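From the Correa Street Pantry: Summer Produce Shares

Hello again, neighbors! June is here, the gardens are waking up, and we have had so many kind notes about the produce shares that I hardly know where to begin. We packed 92 shares last month and 104 the month before, and I am still smiling about it (my back is a little less cheerful). If you have clean plastic bags tucked away in a drawer, please do bring them along, as we always seem to run short by the end of the morning.

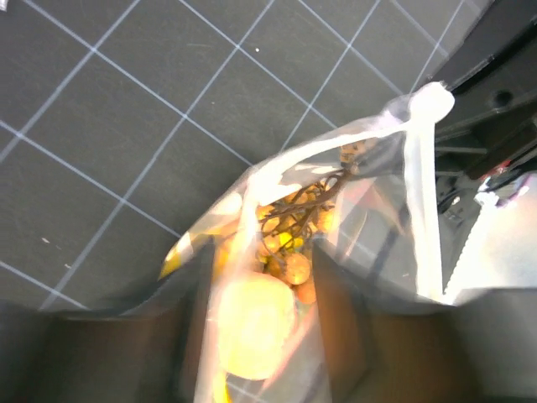 Do I need to sign up ahead of time to get a share?
Sign-up is only needed for home delivery. Anyone picking up in person can just come by on Sunday between nine and noon.

Chiamaka Okoro has kindly taken over the delivery list, so if you've moved or changed your phone number, please let her know. She is also collecting recipes for our little summer cookbook, and she would dearly love something for zucchini that isn't bread! 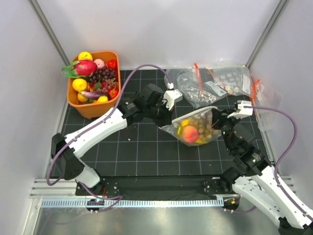

Those of you with fruit trees, please think of us when the branches get heavy. Arnulfo Alvarado will come and pick for you if ladders aren't your thing anymore, and he brings his own buckets. Last year his truck made it all the way out to Brindetti Farm and back with plums up to the windows.

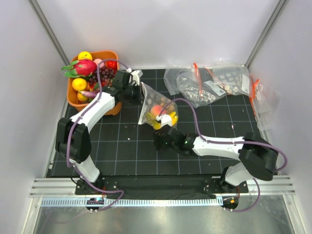 Plums freeze nicely, by the way, if you halve them and lay them out on a tray first. Leave pickup offers with Arnulfo at the front desk, and don't forget to write down your street.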